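Tags: Automation / Robot Learning / Data

Imero team reaches 223 cable demonstrations at Bukville site

BUKVILLE, 11/20/22. Imero, the small manipulation group at Farudport, has recorded 223 demonstrations of a robot arm handling bundled cables, according to an update the group posted over the weekend. The recordings are meant to train a control policy that picks up, moves and separates cords on a tabletop.

Each demonstration is driven by a person. An operator guides the arm through the task while the system logs joint positions, gripper opening and the view from a camera at the wrist. The policy is then trained to predict the next motion from the recent camera view and the state of the arm. No model of the cable is supplied.

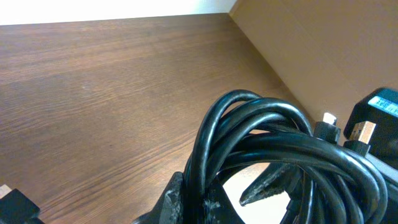

Evelien Claeys, who runs the recording sessions, said rigid parts gave the group few problems last year. Cables are harder to cover with examples. "A block has a position and an angle, and you can vary both on a schedule," she said. "With a cord you put it down twice and you have two different tasks."

The group works with common black cords and USB leads on a wood-grain surface. Claeys said black on black was chosen on purpose. When strands of one color cross, the policy gets little help from color and has to rely on shape, highlights and shadow. Glare on the tabletop is left in the recordings, and lighting is not corrected afterward.

Operators work from a list of 13 starting layouts, from a single coil to several cords dropped together. A layout is a rough guide and is never reproduced exactly. Episodes run around 17 seconds at the median. Anything in which the operator stops and restarts is kept but flagged, so that it can be left out of a training run.

The most common reason for discarding an episode is a grasp that closes on more strands than the operator intended. In the current set these are labeled separately. Claeys said the group has not decided whether to train on them, and that a first comparison, with and without, is planned for December.

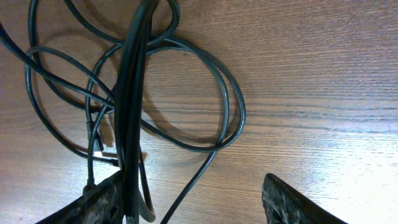 What comes next

The second phase moves to separation, in which one cord has to be drawn out of a tangle while the rest stays on the table. Six operators will take part, so that the policy does not pick up the habits of one person. Woldegiorgis, the software firm that handles storage and labeling for the project, is adding a field for the order in which strands are moved.

Imero has not said whether the data will be released. The update states only that file formats are "close to final."

Comments (3)

gripfit: Is the camera calibrated again between sessions? We lost a week of data to a bracket that had crept a couple of degrees.

tamsin_r: Would like to see the flagged restarts used. Recovery is the part our policy never learns.

old_plc_hand: Wire harness people have wanted this for years. Connectors catching on loops will be the hard part.

Recent items

Farudport opens second test bay
Labeling grasp failures: two schemes compared
Woldegiorgis updates its episode viewer
Wrist cameras and glare: reader notes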